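Was steckt in einem Computer?

Ein Computer kann rechnen, Bilder zeigen und Musik abspielen. Dafür arbeiten in seinem Gehäuse mehrere Teile zusammen.

Die Hauptplatine
Die größte Platte im Computer heißt Hauptplatine. Auf ihr verlaufen dünne Leitungen aus Kupfer. Man kann sie sich wie Straßen vorstellen, auf denen Strom und Signale unterwegs sind. Viele Hauptplatinen sind grün. Die Farbe kommt von einem Lack, der die Leitungen schützt.

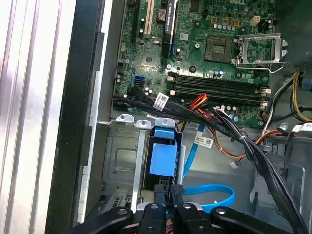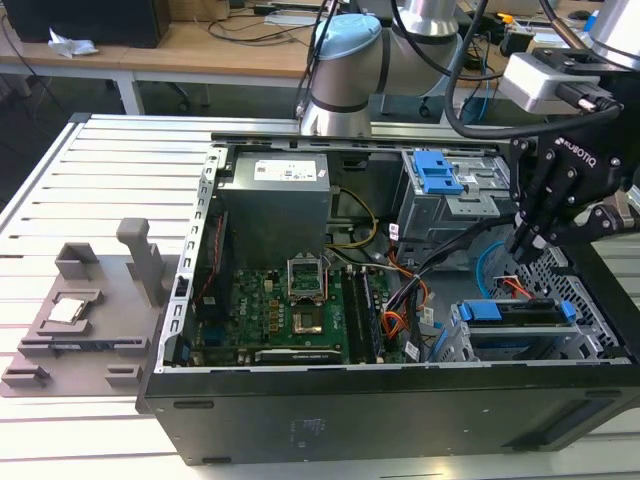

Zwei Blicke in einen offenen Computer mit grüner Hauptplatine

Der Prozessor
Der Prozessor ist ein flacher Chip. Er führt die Befehle aus, die in einem Programm stehen, einen nach dem anderen und sehr schnell. Dabei wird er warm. Deshalb sitzt meist ein Kühler mit einem Lüfter darauf. Der Steckplatz für den Prozessor heißt Sockel.

Der Speicher
Der Arbeitsspeicher merkt sich Dinge nur, solange der Computer läuft. Auf der Festplatte bleiben sie auch nach dem Ausschalten erhalten, zum Beispiel deine Fotos.

Das Netzteil
Aus der Steckdose kommen bei uns 230 Volt. Das ist für die kleinen Bauteile viel zu viel. Das Netzteil macht daraus niedrigere Spannungen, eine davon beträgt 12 Volt.

Wichtig: Ein Netzteil darfst du nie öffnen, auch wenn der Stecker gezogen ist.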